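Zwei Nächte an der Grenze

Gegen vier Uhr morgens ging das Licht in der Abfertigungshalle aus, und kurz danach hörten wir den ersten Einschlag. Er war weit weg, irgendwo hinter dem Höhenzug, auf dem der Posten Furdale liegt. Die Fahrer, die neben ihren Lastwagen geschlafen hatten, standen auf und schauten nach Norden. Zu sehen war nichts. Nach ein paar Minuten kam ein zweiter, dann blieb es ruhig.

Ich war im August für ein paar Tage in Okongate, weil ich über den Übergang schreiben wollte, der im Frühjahr wieder geöffnet worden war. Mit dem Überfall auf Furdale hatte vorher keiner gerechnet, ich auch nicht. Am Vormittag meldete der Rundfunk, bewaffnete Männer hätten den Posten angegriffen und sich nach einem längeren Feuergefecht zurückgezogen. Von Toten war zunächst keine Rede, am Mittag dann von zwei getöteten Grenzpolizisten. Die Zahl der Verletzten wurde im Lauf des Tages dreimal geändert.

Der Übergang wurde sofort geschlossen. Auf der Straße standen am Abend 226 Lastwagen, so jedenfalls die Angabe der Zollstelle. Die meisten hatten Zement oder Mehl geladen, einige auch Obst, und um das Obst ging es in fast allen Gesprächen. Ein Fahrer aus Clasitz erklärte mir, dass er für verdorbene Ladung selbst haftet, solange die Sperre nicht schriftlich bestätigt ist. Diese Bestätigung bekam er an dem Tag nicht. 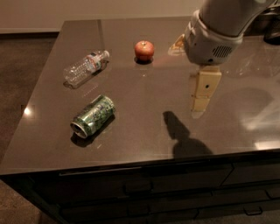

Kvido Čierny, der seit Jahren für eine kleine Agentur aus der Region berichtet, hatte mir schon am Telefon geraten, mit Zuschreibungen vorsichtig zu sein. Es gibt in der Gegend mindestens drei Gruppen, die so einen Angriff ausführen könnten, und dazu die Schmuggler, die mit allen dreien Geschäfte machen. Bekannt hat sich bis heute keine. Die Provinzregierung sprach trotzdem schon am Nachmittag von »Kräften von jenseits der Grenze«. Die andere Seite wies das zurück und bestellte den Botschafter ein. Das alles passierte, bevor der Weg zum Posten überhaupt auf Minen abgesucht war.

In der zweiten Nacht wurden die Familien aus den Höfen oberhalb der Straße nach Ndlovu gebracht. Die Schule dort hat mehr als 64 Menschen aufgenommen, die meisten davon Frauen mit Kindern. Die Männer blieben bei den Tieren. Ich habe mit einer Lehrerin gesprochen, die ihren Namen nicht lesen will. Sie sagte, die Leute hätten weniger Angst vor einem neuen Angriff als vor der Durchsuchung der Häuser, die danach kommt. Vor vier Jahren seien dabei Türen eingetreten und Traktoren mitgenommen worden, und ersetzt worden sei nichts.

Ob es diesmal auch so gelaufen ist, weiß ich nicht. Am nächsten Morgen durften Ausländer nicht mehr bleiben, und ich bin mit dem Bus nach Clasitz zurückgefahren – fünf Stunden mit vier Kontrollen, bei denen jedes Mal alle aussteigen mussten. Čierny schreibt, der Übergang sei inzwischen für Lebensmittel wieder offen, aber nur tagsüber und nur in eine Richtung. Vom Fahrer mit dem Obst habe ich nichts mehr gehört.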